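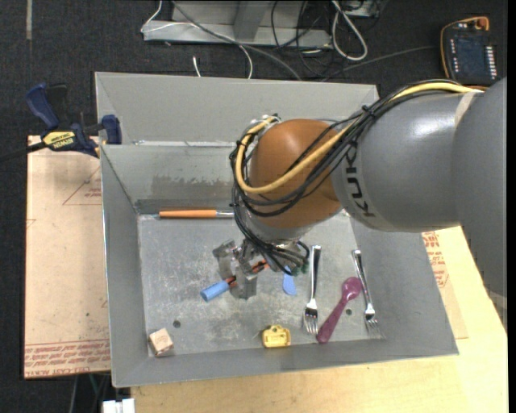
About Skistmont

Skistmont writes software that lets an industrial robot arm pick objects out of a bin when nobody has told it ahead of time what the objects are. We make the part that looks at the bin, the part that decides where to grab, and the part that works out how the arm gets there and back without hitting the walls. We don't make arms or grippers. Customers bring their own, or buy them from whoever they normally buy from, and we make the software fit.

The company was started by Karlijn Schouten and Sombat Phromma. Karlijn had spent her career on motion planning for large arms, mostly in welding cells where the path is worked out once and then repeated for years. Sombat came from machine vision, on the inspection side. They met while working on the same customer job from opposite ends. The vision system would report a good grasp, the planner would report that the arm could not reach it, and the cell would sit still until an operator pressed a button. They thought the two programs should be one program, and that is still most of what we do.

76 shares

What we make

Our main product is Ornberg, a grasp planner. It takes a depth image of a bin and returns a ranked list of grasps, each one already checked against the arm's joint limits, the bin walls and the cables on the tool. A grasp that the arm can't carry out never reaches the list. This sounds like a small thing, but it changes how the rest of the cell is written. The control program no longer needs a long tail of cases for grasps that looked fine and then failed at the planning step.

Klinhom is the tooling around it. It records every pick attempt: the image, the list of candidates, the one chosen, the path, the gripper width over time and the result. An engineer can load an attempt from last week, change one setting and see what the planner would have done with the same bin. Klinhom was written for our own use and was not meant to be sold. Customers asked for it after watching us use it during setup, so it now has a manual and a proper installer.

Drundale is the newest piece and is still in trial with 2 customers. It handles the low-level side, the timing between the arm controller, the gripper and the camera trigger. Each arm maker has its own way of accepting commands from an outside computer, and each has its own idea of what should happen when a message arrives late. Drundale hides most of that. It does not replace the arm's own safety functions and is not allowed to touch them.

How we test

We test on real arms in metal bins, with ordinary objects. Forks and spoons are useful to us. They are thin, they are shiny, they lie nearly flat against the floor of the bin, and a depth camera often sees only pieces of them. Hand tools are a different problem, with most of the weight at one end and a handle that can roll. A small block of wood is easy until it ends up in a corner, where one finger has no room to go down beside it.

Cables get more of our attention than visitors expect. A large arm with a gripper on the end carries a thick bundle of lines along the forearm and around the wrist, and the bundle moves when the wrist turns. If the planner treats the arm as bare metal, it will sooner or later plan a path that drags the cables across the rim of the bin. Ornberg models the bundle as a soft shape with a margin that grows as the wrist rotates. The model is crude. We have tried finer ones, and they slowed planning down without preventing any more contacts in our tests.

Bins are the other long-running subject. A bin with sloping walls lets objects slide toward the middle, which helps, but it also means an object can come to rest with one end on the floor and the other leaning on a wall. The planner then has to choose between coming straight down and tilting the tool to match. Tilting usually gives a better hold and a worse path. The current release tries both and scores them together.

Every release candidate runs through the same set of bins before it leaves the building. We keep the failures and go through them by hand. A failure that no one can explain blocks the release, even when the overall pick rate has gone up.

Working with us

A normal project begins with a box of the customer's parts and a drawing of the cell. We run the parts on our own test bench and write a short report saying which ones we can pick, which ones we can pick slowly and which ones we can't pick at all. The report takes up to 3 weeks. Some projects end there, and the customer keeps the report.

If the work goes ahead, one of our engineers comes to the site for the first installation. After that most support is remote, through Klinhom logs. Customers decide what the logs contain and can turn off image storage if their parts are confidential.

People

We are a team of 12. Karlijn runs planning and control and still reviews every change to the collision code. Sombat runs perception and handles most first conversations with customers. Everyone who writes code also takes turns on the test bench, including the people who work only on the Klinhom interface. New hires spend their first month there before they are given a feature of their own.

We take on students for project work, usually starting in March. Recent projects have covered grasp scoring for reflective objects and faster calibration between the camera and the arm. Students work on the same code as everyone else and their changes go through the same review.

Page last updated 2020-04-18

4 comments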